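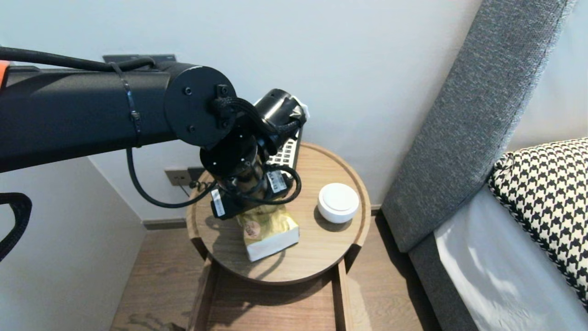
Pre-purchase inspection: bedside arm, Skestarcombe trial room
Comments to be read with the Fundham quote

1. Arm cable tied down along the upper link. Pass. Hanging loop needs a shorter run — ask for this in the order.
2. Joint cover screws. Not checked; supplier to confirm at handover.
3. Gripper clear of table rim at lowest point. Pass at slow speed. Repeat at working speed before we sign.
4. Small packets and lidded jars on the task list. Keep both. Gripper pads are a yearly cost, so budget £800.
5. Mains lead low on the wall behind the table. Comment: add cable cover to the room costs.

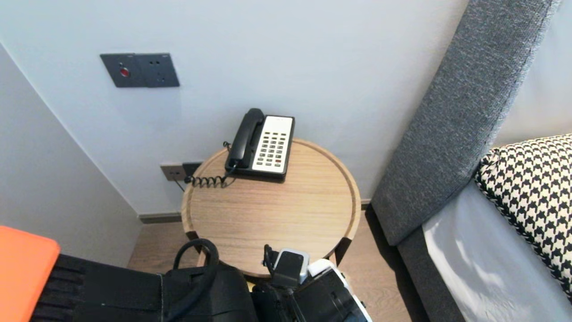
Tendthorpe Equipment Planning Group

6. Corded telephone on the table. The coiled cord hangs over the back left edge and could be caught by the gripper. Action: price a wall-mounted phone, or mark the cord side as a no-go area.
7. Red button on the wall plate. Must stay within reach of the bed user with the arm parked. Not tested.
8. Headboard and pillow close to the table on the right. Soft stop needed on that side. Fundham lists it as an extra at £1,019.
9. Service cover. Fundham £3,456 a year, Gündoğdu £3,808 with call-outs included. Prefer Gündoğdu if they will put the response time in writing.

Result: hold the order until items 2, 3 and 7 are closed. Next check in September.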